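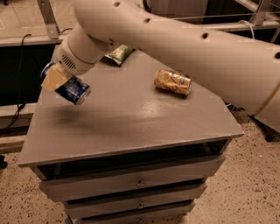 ## 4. Tarea de prueba: recoger la mesa

Este capítulo explica cómo preparar y ejecutar la tarea de recoger latas y bolsas de una mesa con el brazo Orska. Es la primera tarea doméstica que recomendamos, antes de pasar a los cajones (capítulo 5). Se supone que el brazo ya está fijado y calibrado según el capítulo 3.

Una aclaración para quien viene de la cocina o del taller y no de la robótica: el sistema no sabe todavía «ordenar una habitación». Sabe tomar un objeto conocido, levantarlo y dejarlo en otro lugar. Una persona termina la misma mesa en mucho menos tiempo. Pedimos tener esto presente cuando se enseñe el equipo a un cliente.

### 4.1 Preparación de la mesa

1. Limpie la superficie con un paño seco. Una superficie brillante produce reflejos y la detección puede fallar.
2. Coloque tres objetos: una lata entera, una lata aplastada y una bolsa pequeña de aperitivo. Deje espacio entre ellos para que entren los dedos de la pinza.
3. Compruebe que los cajones están bien cerrados.
4. Aparte los cables del recorrido del brazo.

**Nota.** No es necesario usar siempre la misma marca de bebida. El modelo Skurnach, versión 2, fue entrenado con latas de varios colores.

### 4.2 Ejecución

1. Abra el programa y elija la tarea 1103.
2. Espere a que la lista muestre todos los objetos. Si falta uno, muévalo un poco y pulse «Actualizar».
3. Seleccione primero la lata que está de pie. Es el caso más sencillo y sirve para ver si la altura de la pinza es correcta.
4. Pulse «Acercar». El brazo baja con los dedos abiertos y se detiene junto al objeto. 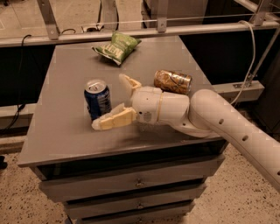 *Figura 4-2. Pinza abierta a los dos lados de la lata azul.*

5. Mire la posición de los dedos desde un lado, sin entrar en la zona de trabajo. La lata debe quedar entre los dos.
6. Pulse «Cerrar» y después «Levantar». Es normal que la lata se incline dentro de la pinza. Si resbala, repita desde el paso 4 con la fuerza un punto más alta.
7. Pulse «Depositar» y elija el destino.

**Precaución.** No use la fuerza máxima con latas llenas. Para los primeros ensayos aconsejamos latas vacías.

**Precaución.** Mantenga las manos fuera de la mesa mientras el brazo esté activo, también cuando parece parado. Entre dos órdenes puede corregir su posición.

### 4.3 Qué resultado se puede esperar

En nuestro taller de Andesholm hicimos 49 intentos con la lata de pie y casi todos salieron bien. Con la lata aplastada el resultado es más irregular, porque cada lata se deforma a su manera y el programa no siempre encuentra un buen lugar para agarrar. La bolsa es el objeto más difícil de los tres: se dobla, y a veces la pinza toma solamente la punta.

Si la bolsa falla 3 veces seguidas, pase al modo manual y anote la posición en la hoja de ensayos. Osvaldo Serra revisa estas hojas para la próxima versión, prevista en octubre.

### 4.4 Después de la prueba

- Lleve el brazo a la posición de reposo antes de cortar la corriente.
- Revise el recubrimiento de los dedos. Si está despegado o gastado, cámbielo (repuesto Fabbri, véase el anexo B).
- Guarde el registro con la fecha y el número de tarea.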